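Progress report to Nadau, July
Project: Learning to handle thin and soft objects with a five-finger hand
Prepared by Iveta Slanina

Summary
We recorded 687 demonstrations this period. The target was 400. Two tasks are in training: card handling and soft material.

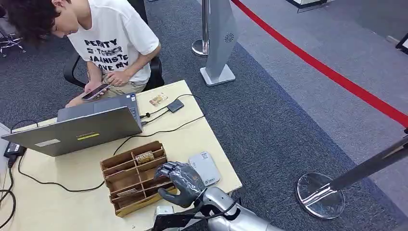
Task 1: Cards
The hand takes a hotel key card from the table area and holds it upright between thumb and fingers. Placing it in a divided cardboard tray is harder, and the policy still presses too hard on the dividers. We lowered the closing force and will retrain with 50 new demonstrations.

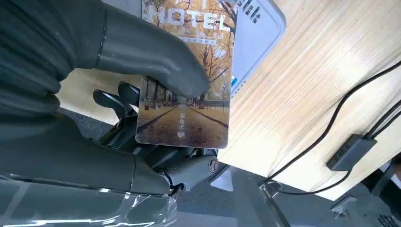

Task 2: Finger calibration
Open-hand poses are now logged before each session. Drift in the thumb joint was our main source of error in the spring.

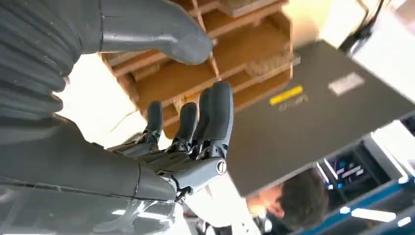 Getsemaní Manríquez asked whether the logging could run without an operator. She would also like the Vakatitz team to get the same script, so that both sites report drift the same way. We agree and will send it by Wednesday.

Task 3: Soft material
Crumpled film is the weakest result so far.
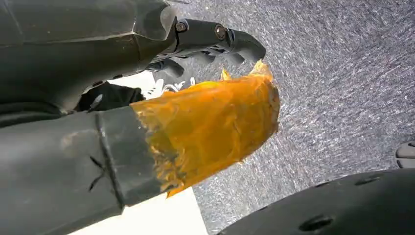

The wrist view loses the edge of the material when the fingers close. We plan to add the head view as a second input and repeat the Grullitz test set. No change to the budget is requested.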